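Robotiklernen, Skript zu Sitzung 2: Demonstrationen sammeln

Letzte Woche ging es darum, was eine Policy überhaupt ist, heute geht es um das Futter. Ich habe das Kapitel bewusst kurz gehalten, weil ihr das meiste sowieso erst am Arm lernt (und weil ich selbst drei Semester gebraucht habe, bis ich meine eigenen Daten nicht mehr wegwerfen musste!).

Was ist eine Episode?
Eine Episode beginnt mit der Startpose und endet, wenn die Aufgabe erledigt ist oder ihr abbrecht. Dazwischen speichern wir Kamerabilder, Gelenkwinkel und Greiferöffnung, alles mit gemeinsamem Zeitstempel. Abbrüche bitte nicht löschen, sondern mit "abbruch" markieren - Mélanie Landry wertet die gesondert aus und freut sich über jeden einzelnen.

Wie viele braucht man?
Kommt darauf an, ich weiß, die Antwort mag keiner. Unser Datensatz Gullbridge hat 1025 Episoden, davon sind 488 Griffaufgaben. Für die Übung sammelt jede Gruppe 40. Damit bekommt ihr kein Modell, das irgendwen beeindruckt, aber ihr seht sehr schön, woran es scheitert.

Variation
Der häufigste Anfängerfehler: 40 Mal dieselbe Bewegung, sauber wie aus dem Lehrbuch. Das Modell lernt dann eure Lieblingsbahn auswendig und ist beim ersten verschobenen Objekt verloren. Also Objekt verschieben, Objekt drehen, aus verschiedenen Richtungen anfahren, auch mal mit anderem Licht. Und fangt ruhig ein paar Episoden absichtlich schief an und korrigiert dann, von solchen Korrekturen lernt das Modell richtig viel.

Die Handgelenkkamera
Sie sieht, was der Greifer vor sich hat, und sonst fast nichts. Wer nur auf den Arm schaut und nie auf den Monitor, verliert das Ziel schnell aus dem Bild. Schaut euch auch die Schatten an, die wandern mit dem Licht und landen genauso im Datensatz wie das Objekt selbst.
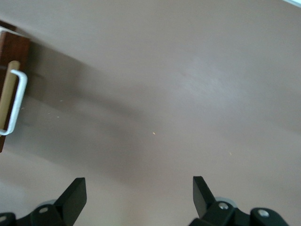
Abb. 1: Blick der Handgelenkkamera bei offenem Greifer, links am Rand der Holzkörper mit weißem Drahtgriff.

Frage zum Bild, bitte vor der Übung kurz überlegen: Welche Bewegung bringt den Griff in die Mitte, und würdet ihr den Greifer vorher noch drehen?

Abgabe
Episoden und Protokoll bis Sonntag in den Gruppenordner. Bei Problemen mit der Aufnahmesoftware hilft Rasmus Kalniņš, bei allem anderen ich.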